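A place for every little bottle

Ankica Stojanovska was still pouring coffee when she started telling me about her mother's sewing drawer, which was where, she says, the whole thing began. Buttons, needles, a thimble or two, all of it sliding around together every time the drawer opened.

"You'd go in for a needle and come out with a bandage on your thumb," she laughs. "I loved that drawer, but I swore I'd never keep one like it."

These days she sorts other people's small things for a living, mostly in and around Jirno, and this winter she has been helping her friend Viorica Nedeljković put a perfume sample collection in order – all 483 vials of it, which had been living in cookie tins since goodness knows when.

"Viorica wanted to start with labels, and everybody does," Ankica says, "but I told her, sweetheart, first we find out what fits where, and then you can write on anything you like!"

So they began with the boxes. Ankica likes the kind with a lid that folds right back and lies flat, so both hands are free, and she is fond of see-through plastic even when it's a little smoky. She always tries a single vial before she fills a row, and she wants a latch at each end of the front, having once dropped a box with only one on a flight of stairs.

"I was picking up glass until December," she says, and shakes her head.

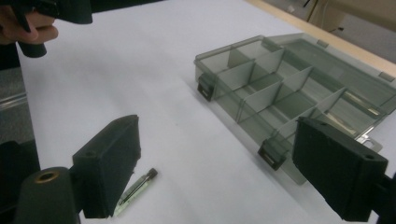 What goes in first

Viorica wanted to go by color, but they settled on the alphabet, with the ones she wears most in the front row.

"I have 3 favorites and I could never find any of them," Viorica tells me. "Now I'm just hoping I don't buy more."

Ankica has already set aside another box for her.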